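About Presby Ball Works 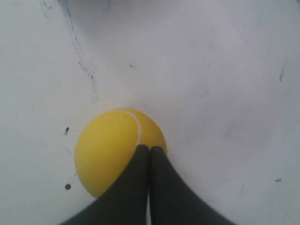 A yellow ball with the white seam showing.

Presby Ball Works collects used tennis balls from clubs, schools and public courts, sorts them, and sells them on or gives them away according to what they are still good for. We also sell new practice balls in small lots. The business was started by Segundo Mamani and Şükran Başaran, who met while running a summer tennis program for children and ended one June with a garage full of balls that were too flat for the older group and perfectly good for the younger one.

What we do

A tennis ball loses its bounce long before it wears out. Once a can is opened the pressure starts to drop, and a club that plays on fresh balls will go through a lot of them in a season. Most end up in a closet or the trash. We supply collection bins, pick them up when they are full, and go through everything by hand at our shop on Lekholm Street.

Every ball gets three checks. The first is the bounce, done against a marked board on the wall. The second is a squeeze test, which finds the ones that have gone soft or have a crack that doesn't show. The third is a look at the cover and the seam. On a sound ball the seam is an unbroken pale line that you can follow all the way around with a fingertip. If it has lifted or split, the cover will start to peel and the ball goes in the last bin no matter how well it bounces.

How we grade

Grade A balls are close to new in bounce and have a clean cover. They go to coaches for basket drills and to ball machine users.

Grade B balls are lower in bounce but sound. Schools take most of these for beginner lessons, wall practice and general gym use.

Grade C balls are for everything else: chair legs in classrooms, dog parks, massage, propping things up in the workshop. We cut the slots for chair legs ourselves. Tell us the diameter of the leg when you order.

Anything below that is kept back for a rubber recycler and is not sold.

Balls are brushed and aired before they are packed. We do not wash them, as the felt holds water and takes days to dry out properly. A few marks on the cover are normal in every grade, and color varies between batches - some are closer to lemon, some a bit greener.

Our history in short

For the first two years we worked out of the garage, evenings only. The Kalten Racquet Club was the first to take a bin, and it still has the same one by the door to court 9. We moved to Lekholm Street when the landlord of a former print shop offered us the ground floor. The long counters were already there and turned out to be the right height for sorting.

On October 8, 2022 we held our first open sorting day. People brought in what they had at home, and by closing time the tally on the wall stood at 3,007 balls. We have held one every fall since. The tally sheet from that first day is framed in the front office, including the crossing-out where two people had counted the same crate.

Who does what

Segundo runs collections and knows where every bin is. He is the person to call about a pickup, a missed pickup or a bin that needs replacing. Şükran handles orders, school accounts and the grading standard. She wrote the grading card that hangs over each counter and trains anyone new on it. New sorters work next to her until their grades match hers.

The Guzmán program

Each year we set aside part of our Grade B stock for the Guzmán program, which lends rackets and balls to elementary schools without courts of their own. A school needs only a flat wall or a gym floor. Teachers can apply through the order desk and should say how many children will be playing at once.

Visiting and ordering

The shop is open to visitors on weekdays from 10 to 4. You can drop off balls at any time in the bin by the side entrance. Please take them out of cans and bags first, and keep other kinds of balls separate.

Orders are packed in mesh sacks or cardboard boxes, whichever you prefer. The smallest order we ship is 2 dozen. Local customers can pick up smaller amounts at the front office - ask for a mixed sack if you are not sure which grade you need.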